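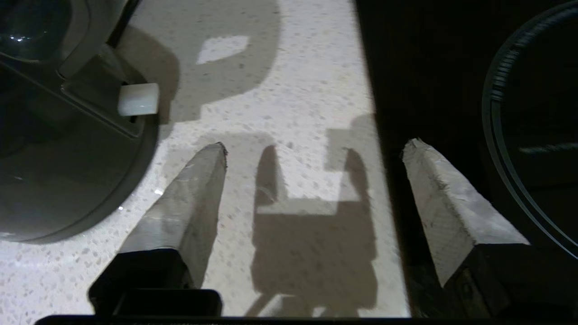 Gripper fingers and speckled countertop

The Samarakoon Cup is a Canadian football trophy contested annually by the senior amateur clubs of Pirnbridge and Grellton. It is played as a single game under three-down rules, with 12 players a side, and the venue alternates between the two towns. The result does not count toward league standings.

Format
The game consists of four 15-minute quarters. A tie at the end of regulation is settled by alternating possessions from the opponent's 35-yard line. If the score remains level after 2 overtime rounds, the holder retains the trophy. Each club may dress players from its regular-season roster only. A player moved to the injured list before the final league game is ineligible, regardless of medical clearance.

Quarterback rule
The agreement between the clubs contains a separate provision for quarterbacks. A club that has lost all of its listed quarterbacks to injury may name one replacement from its junior program, provided the substitution is filed before the coin toss. A replacement named in this way may not be used as a kicker or punter. The provision was amended in February to cover injuries sustained in practice, which the earlier wording had excluded. The amended text took effect on January 8, 2018, eleven months after its adoption. 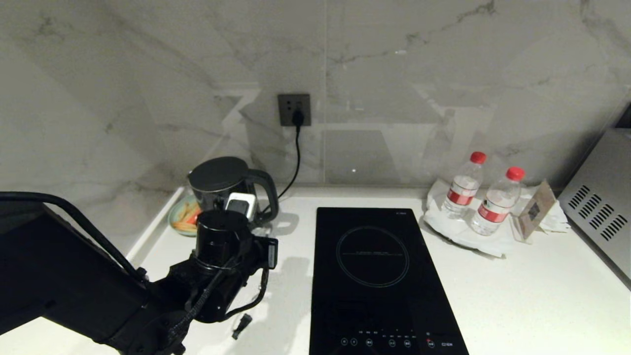 Robot arm, white countertop and tiled backsplash

Venues
Home games for Pirnbridge are played at Nirport Field, a natural grass ground with a covered grandstand seating 1,478. The end zones are 20 yards deep. Grellton plays on an artificial surface shared with the town's soccer club, and permanent football lines were added when the turf was replaced. Floodlighting at both grounds permits evening kickoffs.

Records
The highest individual rushing total in a Cup game is 165 yards, set by a Grellton running back on a wet field at Nirport. The passing record for a quarterback named under the replacement provision is 198 yards. Neither club recognizes statistics from games abandoned before the end of the third quarter.

Trophy
The trophy is a silver-plated cup on a maple base. Winning clubs are engraved on metal bands around the base, with the year and final score. It is held by the winning club until two weeks before the following game.

See also
Canadian football
Overtime in gridiron football
Injured list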